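Plavimley Entryway Guide, part 3: Setting up the Rilar door sensor and hallway light

Okay, so by now you've got the Gralow hub plugged in and talking to your Wi-Fi (if not, go back to part 2, I'll wait). This is the part I like best, because it's where the light starts coming on by itself when you walk in with your arms full of groceries!

I'm going to go through it the way I did it in my own hallway, including the step I got wrong the first time.

Before you start

You'll want the sensor, its little magnet, the two sticky pads, a pencil, and a damp cloth. The light strip is in the other bag. A step stool if you're short like me. Keep the paper sleeve with the pairing code on it! I threw mine in the recycling and had to go digging.

Step 1. Wipe down the door frame and the door where the sensor will go, up near the top corner on the handle side. Let it dry all the way. Sticky pads hate damp paint.

Step 2. Pull the plastic tab out of the sensor. It blinks green. If it doesn't blink, pop the back off with a fingernail and check that the battery is sitting flat.

Step 3. Pair it before you stick it up. I can't say this loudly enough. In the Gralow app, tap Add, then Door, and type in the code from the sleeve. Hold the button on the side of the sensor for 5 seconds until the blinking goes solid. I stuck mine up first, and the button ended up facing the wall, so off it all came again along with a nice strip of paint.

Step 4. Stick the sensor on the frame and the magnet on the door so the two little arrows line up when the door is shut. Press each one hard and count slowly to 40. Open and close the door a few times and watch the app change from Open to Closed.

Note: If you have a metal door, the magnet can confuse things. Use the thicker pad from the spares envelope to hold it off the surface a bit.

Step 5. Pick a spot for the light strip. It's 600 mm long, so measure before you fall in love with a location. Low down works much better than I expected, because it lights the floor where you're stepping and doesn't hit you in the eyes at night. Under a bench, along a baseboard, or under the top board of a shoe rack are all good. Metal frames are handy for running the cable, you just clip it down the back leg and it's gone.
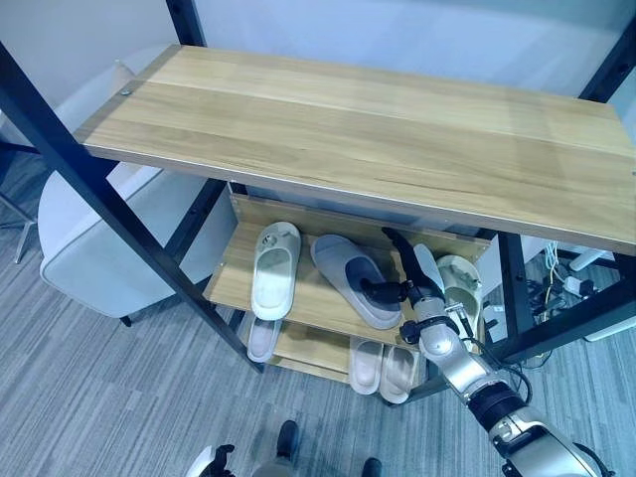

Shoe rack with a wood top board and a black metal frame.

Step 6. Dry fit the strip with painter's tape before you peel anything. Turn it on, turn off the hall light, and walk in through the door like you normally would. If it glares, slide it back toward the wall. Leave it taped up overnight if you can stand to wait.

Step 7. Peel and stick, starting from the cable end. Go slow, and don't bend the strip around a corner. It isn't that kind of strip.

CAUTION: Keep the power adapter off the floor if people come in with snowy boots. Mine goes through a swamp every February. Unplug the adapter before you mop, too.

Step 8. Now the rule that ties it together. In the app, go to Rules, tap the plus sign, and choose When Door Opens. Then choose Turn On, then your light. It'll ask how long to stay on, and I've got mine at 5 minutes. Shorter than that and it goes dark while I'm still fighting with my laces.

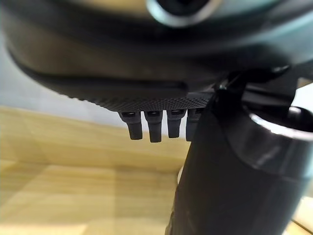 Step 9. Set the brightness separately for day and night. There's a slider for each one, under the little moon. I keep the night one pretty low, and it's still plenty for finding my keys. If you only want the light after dark, flip Only After Sunset and make sure your location is filled in, or it'll guess, and it guesses badly.

Step 10. Save it, go outside, shut the door, and come back in. Ta-da!

If the light doesn't come on

Check the app first. If the door still says Closed when it's wide open, the magnet is the problem (see Step 4). If it says Open and you're standing in the dark, your rule probably isn't switched on. Saving a rule doesn't turn it on, there's a second switch next to its name, and I missed it for a whole evening.

If the light comes on but never goes off, someone has likely turned it on by hand. Doing that overrides the timer until you turn it off by hand again. Thanks to Aravind Marar for writing in with that one.

Next up is part 4, adding the Reddy doorbell.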